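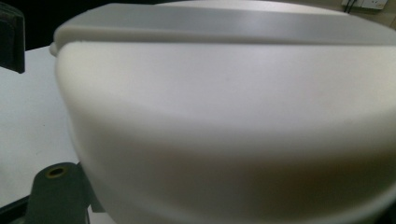
Your Girkitz model of Brosgate Tower has 34 stories, and every one of them clicks into place with a snap you'll love! Before you start, get used to looking for seams. On white plastic they can be as fine as the thin, crisp line under the rim of the rounded piece in the photo, and on the tower a line like that marks where one section ends and the next begins.

Section 3. Raising the tower

1. Set the base plate on a level surface, entrance side toward you.
2. Press the core into the center socket – push until it stops.
3. Slide the floor plates down over the core, lowest number first.
4. Hang the curtain wall panels from the top story down.

Note: Corner panels are marked L and R on the back.

Caution: Don't glue the crown. It lifts off so you can reach the lights.
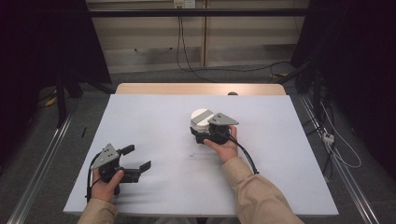

Hatice Taşdemir writes that she left the lobby panels off until the core was straight, and the whole tower lined up beautifully on her first try. Great tip – do it between steps 3 and 4. Let any glue on the lobby set for 30 minutes.

Last updated: April 4, 2022

Contact | © Girkitz | Back to top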